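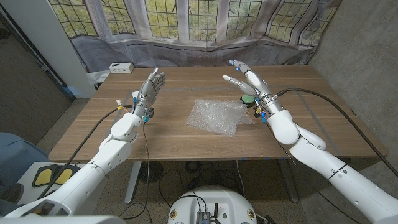 Rotevari-Register: Einwendungen und Stellungnahmen zum Tagebau Prangate

Lesezeit: 3 Minuten

Der Datensatz enthält 884 Schriftstücke aus dem Genehmigungsverfahren für die Erweiterung des Kupfertagebaus Prangate. Erfasst sind Einwendungen von Anwohnern, Stellungnahmen der Gemeinde Sodum und die Erwiderungen der Antragstellerin, der Mulder Bergbau GmbH. Gutachten sind nur enthalten, soweit sie einem Schreiben als Anlage beilagen.

Inhalt

- einwendungen.csv — 600 Einträge, ein Schreiben pro Zeile
- stellungnahmen.csv — Gemeinde, Wasserverband, Forst
- erwiderungen.csv — Antworten der Antragstellerin, verknüpft über das Feld bezug_id
- anlagen/ — 78 PDF-Dateien, teils ohne Textebene
- schema.json — Feldtypen und zulässige Werte

Felder

id: laufende Nummer, nicht lückenlos. Zurückgezogene Schreiben wurden entfernt, ihre Nummern nicht neu vergeben.
eingang: Monat des Posteingangs. Der Tag wurde aus Datenschutzgründen gestrichen.
ortsteil: Angabe des Absenders, nicht geprüft.
thema: ein oder mehrere Werte aus wasser, staub, sprengung, verkehr, umsiedlung, arbeitsplaetze, sonstiges. Mehrfachwerte sind durch Semikolon getrennt.
haltung: ablehnend, zustimmend, bedingt, unklar.
text: Volltext nach Schwärzung.
bezug_id: nur in erwiderungen.csv. Verweist auf id; Sammelerwiderungen tragen mehrere Werte.

Erhebung und Aufbereitung

Die Schreiben lagen während der Auslegung im Rathaus Sodum in Papierform vor. Sie wurden gescannt, per Texterkennung umgewandelt und von Hand korrigiert. Namen, Anschriften und Flurstücksnummern sind durch [GESCHWÄRZT] ersetzt. Die Zuordnung von thema und haltung erfolgte durch zwei Personen unabhängig voneinander. Abweichungen hat Lotte Kuipers entschieden.

Bekannte Einschränkungen

Bei 54 handschriftlichen Einwendungen ist der Text unvollständig; unleserliche Stellen sind mit [...] markiert. Gleichlautende Musterbriefe wurden nicht zusammengefasst — wer Häufigkeiten auswertet, sollte vorher Dubletten über das Feld text suchen. Der Wert bedingt wurde anfangs enger ausgelegt als später. Betroffen sind die Eingänge bis einschließlich Februar. Eine Nachkodierung steht aus.

Aus der Verteilung der Haltungen lässt sich kein Meinungsbild der Gemeinde ableiten. Zustimmende Anwohner reichen in solchen Verfahren selten ein Schreiben ein.

Format

UTF-8, Trennzeichen Komma, Textfelder in doppelten Anführungszeichen. Zeilenumbrüche innerhalb von text sind erhalten. Ältere Tabellenprogramme lesen solche Zeilen unter Umständen falsch ein.

Nutzung

CC BY 4.0, Namensnennung »Rotevari-Register«. Die Dateien unter anlagen/ sind davon ausgenommen, die Rechte liegen bei den jeweiligen Verfassern. Fehler in der Schwärzung bitte nicht als öffentliches Ticket melden, sondern direkt an die Redaktion.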